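Ticket 697: Shared calendar shows the wrong hour after import
Product: Totilo desktop, version 5.2
Opened by: Huiling Cui
Status: Waiting for customer

Hello support team,

I imported our office calendar from Cultska into Totilo on Thu 21 July. The import finished without an error message, but 18 meetings are now placed two hours too early. The meetings which I typed by hand are correct. Only the imported ones are wrong.

What I have tried already:
Restarted the program and signed in again.
Checked the time zone in Settings, it is correct.
Deleted the calendar and imported the same file a second time. The result was the same.
Opened the file in a text editor. The start times have the letter Z at the end.

I would like to know if I must change the file or if there is a setting for this. Our team plans the room bookings from this calendar, so for now I keep a list on paper at my desk.
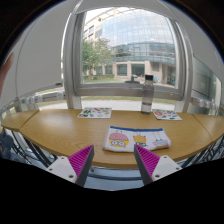
Satish Chauhan: Thank you for the file, Huiling. The Z means the times are stored in UTC, and the importer is reading them as local time. Please go to Import, then Advanced, and remove the check mark from "Keep original times". Then import one more time into an empty calendar.

Huiling Cui: I did it with a test calendar and the single meetings are now at the correct hour. The weekly meeting which began in June is still two hours early. Should I create it again by hand?

Satish Chauhan: Please wait with that. Send me only this one entry as a separate file and I will look at the repeat rule.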